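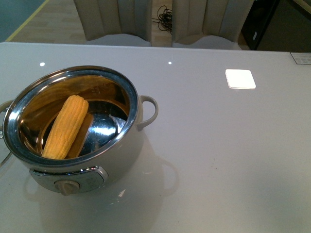

Corn and ladle in the pot.

Filed under: Workshop Notebook, Rowing
3 min read
June — by Ustyna Sirko

Irik (the quad), stroke side pitch again.

Continued from the last entry. The crew came back from Tradmont and three seat said the blade dives at the catch, always on stroke side, never on bow. I first thought this is a technique matter, and the coach thought the same. Then I put the pitch gauge on the oarlock and it showed almost two degrees less than what I wrote in spring. So the rower was right and I should have measured before I had an opinion.

Checked the other seats also. Bow and two are as written. Stroke seat is half a degree off on both sides, same direction, so I leave it for now and ask him how it feels.

Cause at three: the lower bushing in the Derkach oarlock is worn to an oval shape. You can feel the play with two fingers. The upper one is good. I replaced both anyway, from the bag in the second drawer. There are only two sets left in this bag, please order before the summer camp and not during it.

After new bushings: four degrees, back to the spring value. Turned the oarlock by hand many times and measured again, the same. Tightened the pin, measured again, and it moved by a quarter degree. Loosened, put the washer with the flat side down, tightened, no movement. Somebody had put it upside down, possibly me.

Hull: one long scratch under two seat from the trailer, not deep. Wet sanded with 800 paper along the hull, by hand with the soft block. It does not catch the fingernail anymore. I did not polish it. Last year we polished a repair and it looked nice, but the water did not care. 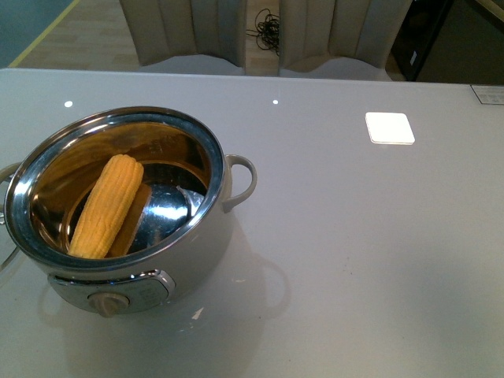 Evening, same day. Water test.

Light wind from the side, flat water near the bank. We made short pieces of 100 strokes, first easy and then with more pressure, with me on the bicycle. Three seat says the catch is clean now. From the path I could see his blade go in together with stroke's, and before it was always a little deeper and later coming out. The coach filmed from the launch but I did not see the film yet.

New complaint: bow says the shoes are too low. I know this story. He asked to have them lower in spring — it is written in my own hand, with his initials. Raised by one hole. If he asks again we put him in front of the mirror on the rowing machine and look together.

The Jestora speed coach lost signal twice. Cleaned the contacts with alcohol, looked better on the bench but I do not trust it. The magnet under the seat sits roughly a finger width from the sensor, and I think this is too far. To try: a thin piece of foam under the sensor to bring it closer. Do not glue it until we know.

Open points:
— order bushings (both sizes)
— measure stroke seat again after one week of rowing
— the washers on all pins, look if others are upside down
— small wrench is missing from the trailer box, the one with red tape
— spare fin, ask the double if they have it

Did not touch the span. It is as it was, and I would like that it stays so until the racing is over.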